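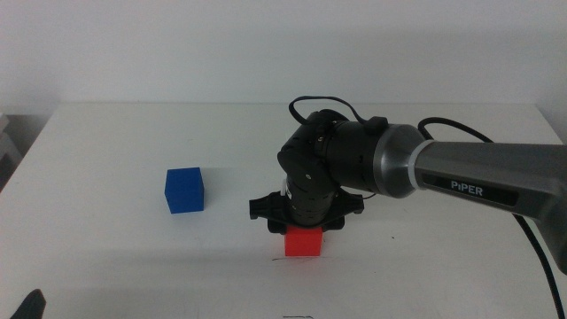

Call for participants: block placing and stacking study

Tretley is looking for adults to take part in a seated tabletop study at its Kiltstead site. Sessions run in November. The study concerns how people pick up, place and stack small coloured blocks on a plain white surface when the instructions are given in different forms: spoken, written, or as a drawing of the finished layout.

Posted 2025-09-15. Study reference: 346.

Purpose

When two people read the same instruction, "put the red one on the blue one, then move both to the left", they often produce different layouts. Some line up the edges. Some leave the upper block turned slightly. Some treat "left" as the left of the table and others as the left of where the block was standing. We want to record these differences under fixed conditions, so that the wording of layout instructions can be revised. The work is led by Manon Desjardins. Sessions are run by Darcy Marchand and Onni Kiiskinen.

Who can take part

You should be 18 or over and able to sit at a desk for the length of a session with one break. You need to read English at the level of an ordinary household manual. Normal or corrected eyesight is required. Please bring glasses if you use them for close work.

Colour names are used throughout, so you must be able to tell red from blue without help. There is a short colour check at the start. If the check shows that the task is not suitable for you, the session stops there and travel costs are still paid.

Left-handed applicants are particularly welcome, as the earlier rounds had too few. We cannot accept people who took part in the Borkudura layout study, which used many of the same instruction cards.

What the sessions involve

Each participant attends 4 sessions, on separate days. A session is made up of 5 sets of placements with a break after the third. In each set you are given a starting layout and an instruction. You move the blocks until you are satisfied that the layout matches, then take your hands off the table. That ends the placement. You are not told whether the layout was the expected one, and there is no score.

The instructions vary in difficulty. The simplest ask for one block to be moved to a clear part of the table. Others ask for a stack to be built next to a block which has to stay where it is, or for a stack to be taken down and the parts set out in a row. A few are worded loosely on purpose. In those cases please do what seems most sensible to you. The session leader will not explain the wording further.

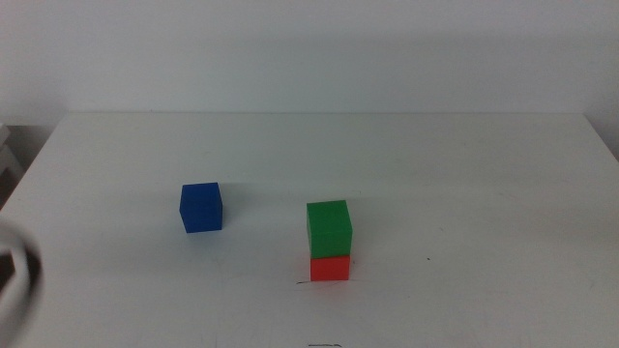 Stacks must stand unsupported when you take your hands away. If a stack falls, leave the blocks where they land and tell the session leader, who will reset the table. A fallen stack is logged and the placement is repeated once. Blocks that go on the floor are not to be picked up by the participant.

Placements are timed, but you are not asked to be quick. Timing is used only to compare the three forms of instruction. Please use one hand for each placement, whichever you prefer, and keep to the same hand within a set.

Room and table

The surface is kept clear apart from what the session needs. Bags, drinks and phones go on the shelf by the door. Long sleeves should be rolled up and loose bracelets taken off before the first set. The chair is adjustable in height but its position relative to the table is fixed by marks on the floor – please do not move it between sets.

The room is on the ground floor and has step-free access. Lighting is kept even and fairly soft, with the blinds closed. Let us know in advance if this is a difficulty.

Recording and data

The tabletop is recorded during sessions, including hands and forearms. Faces are not recorded. Recordings are stored under a participant number, and the list linking numbers to names is kept separately by Audrey-Anne Lemieux. You may withdraw at any point up to the end of your last session, and your recordings will then be deleted. After that date the linking list is destroyed and single recordings can no longer be traced.

Payment

Payment is made per session attended, at the rate given in the information sheet, by bank transfer after the final session. Travel within the Kiltstead area is refunded on production of a ticket or a mileage note. Participants who withdraw part way are paid for the sessions they have completed.

How to apply

Write to Diane Sawatzky at the Tretley study office, quoting reference 346. State your age, your preferred hand, whether you wear glasses for close work, and which parts of the day suit you. Do not send medical details at this stage. Suitable applicants will receive the information sheet and consent form, and both should be read before a first session is booked.

Applicants who are not placed in this round may ask to be kept on the list for the Maluleke study, which uses the same room and a larger set of blocks.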